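Can I replace kitchen countertops now and keep the old cabinets for a couple more years?

Posted by Shiyu Tian in Kitchens and Baths

We bought a ranch house last spring and the kitchen is original except for the fridge. The laminate counters are lifting at the seam by the sink and I want them gone. The cabinets are plain oak face frame, solid enough, but I don't love them and we plan to replace them in 2 years when the car is paid off.

My thought was to put in quartz now and have it lifted off and set back down on the new cabinets later. The base run along the window wall would stay the same length. One local shop, Clasano, quoted me $2,000 for the small L without the peninsula. The salesman said reusing the tops later was "usually fine" but would not put it in writing. Another place, Hurneo, told me flat out they won't reset a top they didn't cut themselves.

The house is 1,418 square feet so this is not a big kitchen. The sink is a drop-in and I would like to go to an undermount. Has anyone done this in two stages and had it work out?

3 replies

Mingxuan Jiang

I did something close to this and would not do it again with stone. The top was glued down with silicone at the corners and along the front rail. When the crew cut it loose it came up in one piece on the long side, but the short side cracked at the sink cutout, where there is only a narrow strip of material front and back. The shop had me sign a release before they touched it, so that was my loss.

Even the piece that survived did not fit well. New cabinets are rarely the same depth to the fraction as old ones, and once the boxes were leveled the wall behind them had a different gap than before. We ended up covering it with a thicker backsplash than I wanted.

If you are set on new cabinets in a couple of years, I'd put in a cheap top now. Stock laminate from the home center comes in straight lengths and you can get it with the miter already cut for an L. Use the same drop-in sink and faucet. You can move the sink forward to the new kitchen or give it away, and you are not out much. Save the undermount for the second round.

A few things to check before you order anything:

Pull a drawer and look at the corner blocks under the old top. If they are split, fix them now - the screws need something to bite.
Measure the walls for square at the back corner. Ours was out enough that the stock miter needed trimming.
Shut the water off at the stops and see if they hold. Old ones often don't, and you want to know before the sink is out.

Fan

just reface the cabinets and get the quartz you want. refacing is less than new boxes and the counters never have to come off. you said they're solid

Indness

Fan has a point if the layout is staying put. Shiyu, you mentioned the window wall run would stay the same length, but what about the peninsula? If you are moving or dropping it, refacing gets awkward because you are left with a raw floor patch and a finished end panel to make. If the whole footprint stays, get a refacing quote before you decide. Open the sink base first and press on the floor of it. If it's swollen or soft, that one box can be swapped by itself and refaced to match the rest.

I also agree with Mingxuan about the seam. Lifting laminate next to a sink means water has been getting in. You can buy some time by drying it out for several days with a fan on it, working contact cement under the loose edge, clamping it, and running new silicone around the sink rim. Mine held for one winter that way and cost less than $100, clamps included.

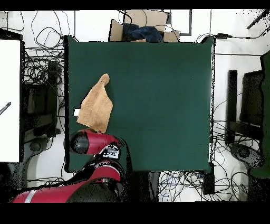 Should the backsplash go in before or after the new countertop?

After. The tile or panel sits on top of the counter with a small gap, and the gap gets filled with flexible caulk in a matching color.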